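29 May 2021
Fuvdale hand-held gripper kit, trial notes

Second session with the loan pair. Quote from Levchenko is still open and Birgit Rathjen wants a yes or no before the loan runs out, so I am writing down everything, including the dull parts.

Setup took longer than it should have. The quick start sheet covers one gripper only. For two you have to connect left first, wait for it to register, then connect right. If you do it the other way the software swaps the sides and says nothing. I lost the first batch to this. Tahsin Ranasinghe had the same problem in February with the older firmware, so it is not new and they have not fixed it.

Zero both grippers fully open before every batch. The manual says once a day. By mid-morning the left one was reading partly closed when it was open, and after re-zeroing it was fine for the rest of the batch.

Task for this session: paper handling, two hands, one square sheet on the clear acrylic plate. We picked paper as the hard case. Blocks and cups went fine last time and told us very little about the kit.
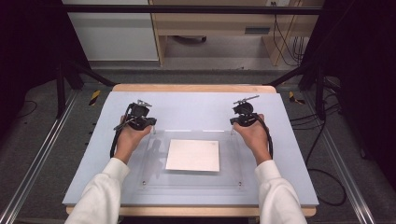 Uliana Kostiuk thinks paper is the wrong test for a purchase decision. Her point is that most of the Nismont work is rigid parts, and that we should judge the kit on grip repeatability and cable life and leave thin sheets for later. She would also like the price of spare fingertips in writing before anyone signs.

Fair on the spares, and I have written to Levchenko for a list. I still want the paper results in the report, as the sales page mentions flexible materials.

Log so far: 447 recordings saved, target is 1000. 3 had to be thrown out for missing timestamps on the right channel. Export to our format works but stops at 100 files per run and has to be restarted by hand. Asked support if the limit can be changed.

Likes: light trigger, easy to learn. Dislikes: cable exit at the wrist, the side swap, thin manual.

To do
- label the cables L and R
- rerun the first batch with sides correct
- ask Mandwood if they still have their old pair for comparison
- Nadiia to check the right channel clock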